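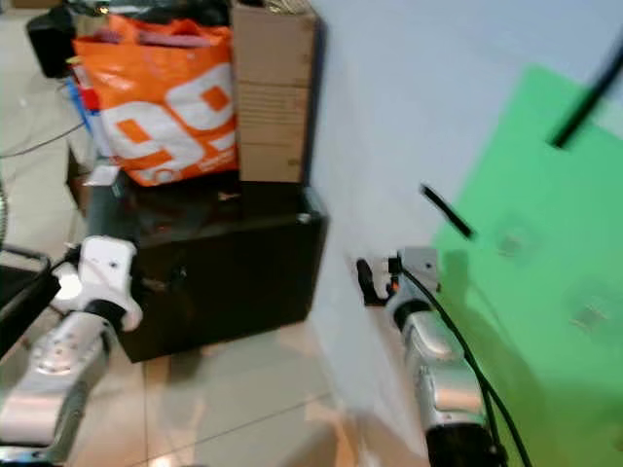 Vara releases Fastia 22 with joint wrist-camera and head-camera planning

December 15, 2022

Vara has released Fastia 22, a new version of its control and perception software for two-arm robots. The release replaces the separate head and wrist pipelines of earlier versions with a single planner that reads all views on one clock.

The main change concerns large, plain surfaces such as plastic sheet, where depth estimates tend to drift. Fastia 22 tracks the edges of the surface from the wrist and uses the head view to hold the arm's position against walls and nearby objects. Frames with heavy motion blur are given a lower weight and are kept in the log.
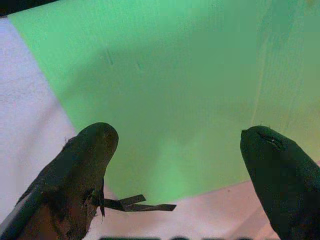

Wrist view of both gripper fingers and a green sheet.

The planner runs at 40 cycles per second. The regression suite now holds 194 recorded tasks, 25 of them new in this version.

"Users asked for one log and one set of timestamps," said Noura Abou Jaoude, who leads planning at Vara. "The old format can still be read, but it will not be written."

The calibration tool, Osex, is included and must be run again after upgrading. Configuration files from Fastia 21 are converted at first start.

Technical contact: Gerrit Dlamini, Vara
Press contact: Florence Bélanger, Vara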